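Home Notebook Patterns Materials Kit lists Older entries

Monday, December
Notebook, soft goods bench, Xolalpa workshop

Still on the play kitchen kits. Treseck wants nine of them for the toy library and I have been going back and forth on the food side all month, so today was for laying it out on the white table and making up my mind. The wooden stove fronts from Tretitz are a separate headache (the oven door on the sample still drops if you look at it) and I'm leaving those out of this entry completely.

First thing I wanted settled was scale. I keep buying food from one place and dishes from another, and then the strawberry is the size of the mug. Kids don't mind one bit, but I mind! So everything out at once, food and dishes mixed up together, and a good long look from the far side of the table before touching the list.
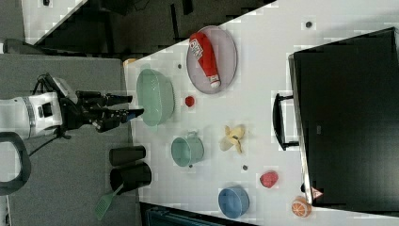
Food and dishes mixed, first go. Half orange is down in the corner.

Notes from looking at that lot. The orange half reads as an orange from right across the room, and I think it's all down to the segments – you could make the outside any color you liked. Keep the cut face in the kits, no question. The strawberry is a bit of a bruiser next to the other things, but it's such a nice strawberry that I can't bring myself to shrink it. I'd sooner go up a size on the plate. Our lavender ones are the right color and I have plenty of the 25 cm blanks left over from the Edton order, so that might solve itself.

Colors next. I had worried that pale dishes would look washed out, and I've come around. The mint, the lavender and the light blue all sit back and let the red and yellow do the shouting. I had a whole plan for primary-colored bowls and it's gone in the bin. One less thing to order.

Then the banana, my favorite thing on the table and also the one giving me the most work. I cut three versions of the peel last week, all of them bad. The first was too stiff and stood out like a propeller. The second was the fleece from the end of the roll and flopped straight down. The third I sewed with the seam on the outside to save turning it, and it looked like a mitten. So I went back to the bought one to see how its flaps are shaped, and they are much rounder at the ends than anything I had drawn. I'd been cutting points! Of course I had, a real peel has points, more or less, but a soft point in fabric this size just curls up into a little worm.
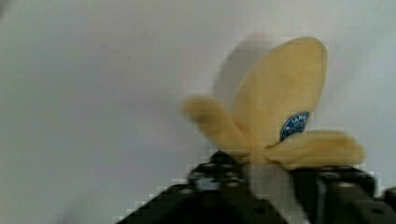
Peel flaps spread. Blunt ends, much wider than my pattern. Sticker starts "JAM", rest too small to read.

New flap pattern, then: wide through the middle, blunt tip, all gathered in tight at the base. I've traced it on the brown card and hung it on the nail with the others, marked B4 in pencil. If anybody on the morning shift wants to cut one out before I get in, please use the pale yellow and not the mustard. The mustard looks like a squash.

I also like the idea of a sticker on it. Ours would have to be stitched or printed straight onto the fabric (a real sticker would be in somebody's mouth by lunch), but a small dark oval on all that yellow is a lovely touch and makes it look like it came from the store. I'll try it in navy thread with a white edge. Lettering can be nonsense, or maybe the kit number. I'd quite like the kit number.

Stuffing: I set the limit at 80 grams for any single piece, and the strawberry is right up against it. The banana has heaps of room. Please don't treat that as an invitation to stuff the banana harder! It wants to be squashy. The last batch came out like doorstops.

After coffee I went over the dishes again, this time from higher up, to see how much room they hog in the crate. The crates are the usual Tretitz ones with the rope handles, and the inside is smaller than you would think once the lid ledge is in.

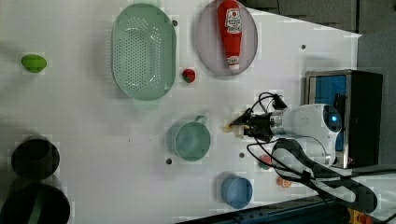 From higher up. Strawberry between the green dish and the ketchup plate, light blue bowl out front.

The long mint-green dish is the space thief. It has to go in flat at the bottom with everything else nested on top, and even then it decides the length of the whole layout. I do love the rows of holes, though, and a play kitchen with somewhere to rinse the vegetables gets so much more use than one without. We had a set back from Edton where the colander was the only thing with any real wear on it. So it stays, and the crate divider moves over to suit.

The teal one with the loop handle is fine for size but the handle is going to catch on things in the crate. Pack it handle up, and put that on the lid card. Dark pots are good and I'd like one in each kit. They ground all that pastel and you can't have a kitchen with nothing to cook in. I haven't decided about the lime green thing. I keep calling it a lime and then calling it a pepper, and if I can't settle on one then it might be better to make two clearer vegetables and skip it. A pepper with proper lobes and a carrot, say. Opinions on the clipboard, please.

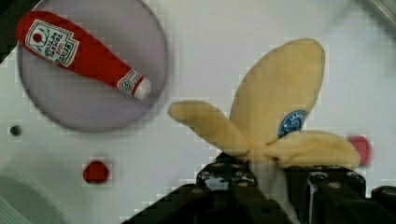 Labels are the last thing on my list, and I've been putting them off. Our own soft bottles went out plain the first year, just red with a white top, and the feedback was that kids used them as rockets (fair enough). A big label clearly does most of the work. The ketchup lying on the plate by the banana is upside down from where I'm looking and I can still tell what it is right away, HEINZ TOMATO KETCHUP in good big letters on a white patch with stepped edges. We can't borrow the name, obviously, but we can borrow the thinking: one large pale patch on the wide part, big plain words, one little tomato. I like the fuzzy white cap as well. Ours is smooth felt and it pills, so I'd go fuzzy from the start and let it look worn in from day one.

Ordered from the remnant place this afternoon: pale yellow, two reds, and 400 of the small woven tabs for the kit numbers. That should be enough to last us well past these nine. Delivery is about a week if they don't shut early.

Still to do: cut B4 in yellow and sew it with the seam inside, test the navy oval on scrap, measure for the divider with the long green dish in place, write the lid card. The oven door can wait until I'm in a better mood.

Older entries Kit lists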